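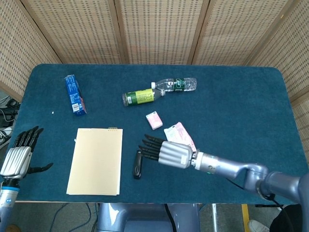
A table and a folding screen at Nernen.

About Nernen

Nernen is a small language school with 200 students, one good coffee machine and a bad one we keep for teachers who are late. We teach Danish and Icelandic to grown-ups, most of whom have married into one or the other and would like to know what is being said about them at dinner.

Mikkel Østergaard started the Danish side with a secondhand grammar book and a lot of confidence. Þröstur Baldursdóttir joined to teach Icelandic and asked to see the budget, which is how we came to have one. Classes are capped at 8 people. An evening course runs ten weeks, and you will learn to order soup by week 4. Understanding the reply takes longer.

We don't give out certificates. We did print some once, with our own name spelled wrong, and a few former students still have them on the wall.

New courses are posted in December. Write to the office if you're not sure of your level. Most people guess too high.

Comments

Blöndal fan: Took the beginner Danish. My mother-in-law now switches to German.

hovine_k: is there parking

Marta: Week 4 soup is real. I got the wrong soup but I got soup.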